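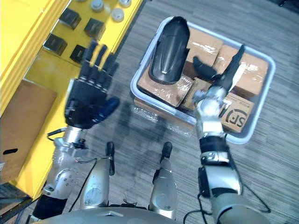
Estantería de color amarillo. Foto: Dulora

Sala de prensa > Notas de prensa > Almacenaje

Agosto | Departamento de Comunicación de Dulora

Dulora unifica en un solo procedimiento la inspección y la reparación de estanterías metálicas

Dulora, empresa dedicada al mantenimiento de sistemas de almacenaje, incorpora a su catálogo un procedimiento único de inspección y reparación de estanterías de carga manual y de paletización. El servicio se aplica ya en los centros logísticos de Dromasero y queda disponible para el resto de clientes con contrato de mantenimiento en vigor.

Hasta ahora, la inspección visual y la sustitución de componentes se contrataban por separado y generaban dos expedientes distintos. Con el nuevo procedimiento, cada módulo dispone de una ficha en la que constan la configuración de niveles, la carga admisible por par de largueros, los daños observados y las piezas sustituidas. La ficha se actualiza en cada visita y se entrega al responsable de seguridad del centro.

La inspección se divide en cuatro bloques: verticalidad de los puntales, deformación de los largueros bajo carga, estado de conectores y pasadores de seguridad, y fijación de las placas base al suelo. Los daños se clasifican en niveles verde, ámbar y rojo. El nivel rojo obliga a descargar el módulo de inmediato y a mantenerlo fuera de uso hasta su reparación. En el nivel ámbar, el módulo no puede volver a cargarse una vez vaciado si no se ha corregido el defecto.

«El defecto que más se repite es la falta del pasador de seguridad tras un cambio de altura del larguero», señala Beatriz Figueiredo, directora técnica de Dulora. «Es una pieza de coste mínimo, pero su ausencia permite que un golpe ascendente de la horquilla desencaje el conector».

La fase de validación abarcó 16 pasillos de Dromasero y se prolongó durante cinco meses. El centro mantuvo la actividad habitual, con cierre alterno de pasillos en horario de 6:00 a 10:00. Olga Sampaio, jefa de operaciones de Dromasero, indica que la ficha por módulo ha permitido retirar los planos de configuración anteriores, que no recogían las modificaciones realizadas por los distintos turnos.

Los recambios proceden de Fonseca, fabricante de perfiles conformados en frío, y se suministran con certificado de material. Dulora no endereza puntales deformados en ninguna circunstancia; la pieza afectada se sustituye completa o por tramo, según las instrucciones del fabricante de la estantería. Los pares de apriete de los anclajes se registran en la propia ficha.

El servicio incluye una sesión de formación de dos horas para el personal que realiza las comprobaciones semanales. El contenido ha sido elaborado por Jabari Rotich y comprende la lectura de las placas de carga, el uso de la galga de medición y la comunicación interna de daños.

Las solicitudes de visita previa se tramitan a través del área de contratos. El presupuesto se emite por módulo inspeccionado, con los recambios desglosados aparte.

Contacto de prensa: Madalena Antunes, Departamento de Comunicación, Dulora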